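Bins, liners and mats: notes from the small rooms

Benjamín Cabral
20 Dec 2020

14 shares | 2 comments

The October issue dealt with kitchen bins and produced more letters than expected, most of them asking about the small open wastebasket and the mat it stands on or next to. The two are treated together here. In a small room they share a corner, and most of what ends up on one was meant for the other.

First, liners. An open basket with tapered sides is wider at the rim than at the base, so a straight-sided bag that fits the base will be tight at the top. Buy by rim circumference. Run a tape measure once round the outside of the rim and compare it with twice the flat width of the bag. The bag should be a little larger. If it is smaller, it will go on with some stretching and then split at a corner the first time anything heavy is dropped in. If it is much larger, it will slide down inside within a day or two and the basket might as well have no liner at all.

Mesh and net liners behave differently. They stretch over a rim that a plastic bag of the same nominal size would not go round, and they grip without a band or clip. The cuff should fold down over the outside by a few fingers' width. A shorter cuff creeps back up as the liner fills. The drawback is plain enough: anything finer than the mesh falls through it, so pencil shavings, crumbs and thread ends collect in the base. For a basket that takes only paper, wrappers and offcuts, mesh is adequate, and the base can be wiped when the liner is changed. For anything damp, use a solid bag.

The Mirnau store room has been supplying a Drureo net liner since October. Of the 5 baskets fitted with it, all held the cuff in place through normal use. One liner laddered when it was pulled off over a rough moulding line on the rim, and the line has since been rubbed down with fine paper. It is worth running a thumb round the rim of any moulded basket before fitting a net. 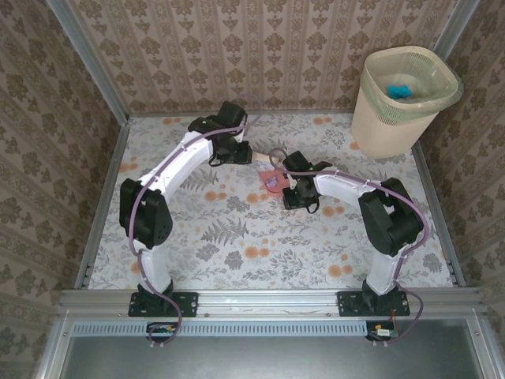 Position matters more than capacity. A basket in a back corner is out of the way of feet but also out of easy reach, and small things tend to be left where they were put down. If most of the work in the room is done at floor level – sorting, wrapping, children's crafts – the basket should be within an arm's length of the middle of the mat. Against this, a light plastic basket in the open gets knocked over. Ó Gríofa, who wrote in on the subject, puts a flat stone in the base under the liner. A second, folded liner kept under the first is also a sensible use of the space, though it adds no useful weight.

Now mats. A pale patterned mat hides ordinary dust quite well and hides small pale objects even better. Buttons, sticks, bits of card and the like disappear into a floral print, particularly under artificial light from directly overhead. A lamp set low to one side will throw a shadow from anything with thickness. The alternative is to clear by hand in strips, from the back wall towards the door, picking up loose items before any sweeping is done. Flat items should be lifted from an edge. Where things have been left stacked on one another, take the top one first and check it before binning; several readers report throwing away a part they later wanted.

Fabric mats can be shaken outdoors. Vinyl and other sheet types should be wiped with a cloth wrung nearly dry, and the underside checked twice a year. Grit under a sheet mat wears through at the same spots every time, usually where someone kneels. The Prorkunetti mat mentioned last time is sold by the roll at 198 cm wide, and a number of people have asked whether it can be cut. It can, with a sharp knife and a straight edge, from the back. Leave it flat overnight before trimming to the final line – it relaxes a little after being unrolled, and a piece cut too soon can come out oversize and ripple against the skirting.

For those measuring up, allow a gap of 5 mm at each wall. Cut round fixed feet or posts with a single slit from the nearest edge. Do not tape the slit on the upper face.

Two corrections to the October item. The larger kitchen liner comes in packs of 14, as printed, but the price given was for the smaller one. The storage note should have said that spare liners are best kept flat, away from radiators.

Letters on pedal bins are being held for the next issue. Measurements of odd-sized rims are welcome, in centimetres please, with the height of the basket as well.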